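Search this site
Enter keywords
Go

Notes from the Fovorby Robot Club

Well, we're back, and what a month! We started August with two arms to share and a sign-up sheet that filled up before I'd finished my coffee (I did order more snacks, don't worry). If you're new, hello! You'll be in a group by your second visit, and you don't need to know any code to start.

Most of our time has gone into the tool case task for the Woltbridge meet. The gripper has to come in over the table, find the handle and keep clear of everything else on the way. Sounds easy, right? My group spent a whole evening arguing over how wide the fingers should be set before the arm gets near the case, and I'm still on the "wider than you think" side. We work from the wrist camera, so we all get to argue over the same view.
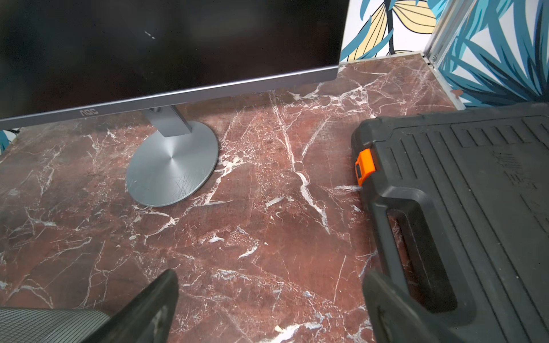 What we're learning

Patterned surfaces are a pain! Our first handle finder, which we named Fehr, liked the white veins in the marble way too much. The newer one goes looking for the orange latch first and works out the handle from there, and I like it a lot better. We've saved 889 wrist camera shots so far and labeled more than half. If you have a spare hour and a decent mouse, please come label with me, I'll play music.

Before the next meet

Bring your notebook and a charged laptop. Dues are still $58 for the season, and you can pay at the door. Doors open at 6:30, and my group gets the arm first this time (we swapped, it's on the sheet!).

Recent items
Simon, our line follower, gets new wheels
Woltbridge meet: rules and table sizes
Labeling night: how to join in
Spare parts wish list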